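The Day the Arm Wouldn't Let Go

So I promised you all an update on the towel folding project, and I have one, but it's mostly a story about a protective stop that didn't stop anything.

Folding a bath towel sounds like the easiest job in the world until you hand it to a robot arm. Terry cloth bunches, it snags, and the wrist has to press down pretty hard before the fingers can get hold of anything. We'd set a force limit for exactly that part, and I'd been trusting it since February.

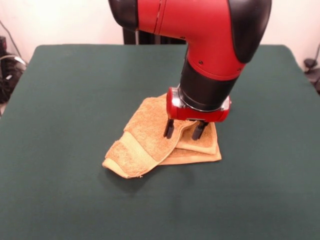
On run 134 the arm pushed down into the cloth and kept pushing. No alarm, no pause, just the motor note getting lower and lower (I still hear it when I'm trying to sleep!). I hit the red button, the power dropped, and the fingers stayed clamped on the towel with the table cloth pinched underneath. It took me 7 minutes to get it all free, and yes, I checked twice that the power was off before I put my hands in there.

The cause was dull. The Sikstead controller update had put the force limit back to its default, and the default is 4 times what we use. The settings page still showed our old number, so I never thought to question it — that's the part that bugs me most. Now I press the gripper onto a kitchen scale every morning before the first run and write down where it quits.

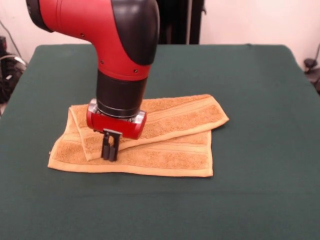
Diệp Ông read my notes and wrote back that a scale check once a day is too little, and that the limit should be read from the controller itself before every run. Fair point. I'm adding it to the startup script tonight, and I'm leaving updates turned off until it works.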